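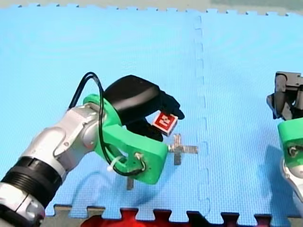
Blue Mats and Little Blocks

Gallery updated April 13, 2024

Welcome to the mat page! I've been promising this one for ages. If you've ever come by the Gustulum workroom (top of the stairs, second door, push hard because it sticks) then you already know how I feel about the foam flooring. If you haven't, get ready to read a lot about puzzle mats.

The mats are the interlocking kind, the ones you see under swing sets and in people's garage gyms. Ours are blue. I wanted gray at first because I figured it would hide dust, and then the blue ones came up in a clearance at Mangubat, eight dollars a pack, and suddenly I had always wanted blue. I'm so glad! Everything shows up on it. Put a red cube on a gray surface and it looks fine. Put it on that blue and you can find it from the doorway with your glasses off.

Texture matters more than I expected, too. The surface is very fine, with these faint swirly circles you only catch when the light comes in low. Small blocks don't skate off when somebody bumps the table, and when you drop one it makes a nice dull thup instead of that awful clack that used to carry all the way down to the Koton office. They have been very gracious about the clack. They have also mentioned, more than once, how much they enjoy the thup.

A word on the seams, as I get asked. Yes, you can feel them. A cube set down right on the jigsaw tabs can sit a tiny bit crooked, and if you're fussy (me) you'll nudge it over onto the plain part every single time. The trick is to press the tabs down from above with the heel of your hand and work along the line slowly. Don't stomp on them. I stomped on our first set and the edges curled, and they stayed curled until July, when I finally gave up and cut them into kneeling pads for the garden.

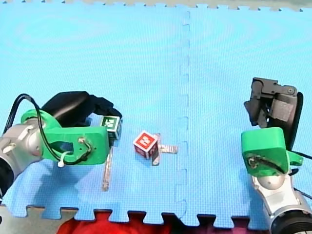

Red cube on the mat with the clear crossed piece tucked in beside it, and the green one up off the surface to the left.

I love that clear plastic bit, by the way. It just about disappears on the blue until it catches some light. I have put my elbow on clear plastic in that room so many times that I now sweep a hand over the mat before I lean on it, which gets me funny looks at other people's tables.

The cubes all have a blocky white pattern on them, kind of like a tiny crossword that somebody gave up on. Visitors always pick one up and turn it over and over. I do it too, on the phone. Red is my favorite, though I will say the green looks really sharp in person, and I have come around on it after a slow start. We keep them in an old Anovton cookie tin with a dented lid. The tin would hold up to 200 if you packed them tight. We don't have anything close to that, so they rattle around in there like a maraca when you carry it across the room.

Then there's the gray tape. I go through a silly amount of it making crosses on the mat, one strip up and one strip over. It sticks well to foam, almost too well, so peel it back low and slow or you'll lift a little of the surface along with it. I have a bald patch on one tile that I keep turning toward the wall. If you leave tape down over a long weekend the residue gets gummy, and a damp rag with a drop of dish soap takes care of most of it. Don't use the orange stuff! I used the orange stuff once and we had a pale spot the size of a pancake.

For cleaning in general, I pull the tiles apart, shake them out the back door, wipe both sides and let them lean against the railing for two hours. They want to go back together in the same order they came apart. I'm sure they're meant to be identical, but ours have settled into their places and will fight you if you swap them. I've started putting a pencil mark on the underside of each one.

More pictures are coming once I've sorted through the folder. I still want to get a good close one of the swirls, so if you know how to photograph blue foam without it coming out purple, leave a note on the guestbook page.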